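**Koter round shield, red**

The Koter is a center-grip shield for reenactment groups and for stage use. We make it to order in our shop in Eretow, and every piece is painted by hand, so the color can differ a little from one shield to another.

- Item number: 463
- Grip: ash, fixed with 2 rivets
- Strap for the back: sold separately
- Delivery: 19 working days

Please write us the width of your hand across the knuckles when you order. If you usually wear a padded glove, measure with the glove on. Left-handed customers don't need a special version.

The paint is matte and it doesn't like strong cleaners. Use a soft cloth, and put a thin coat of linseed oil on the grip before each season. 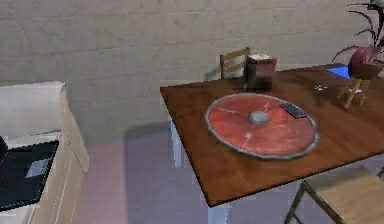 For groups which order more than one shield we can paint your own sign on the face. Send the drawing to Sarmīte Siliņa and she will answer with a price. Returns are possible if the shield was not used in combat.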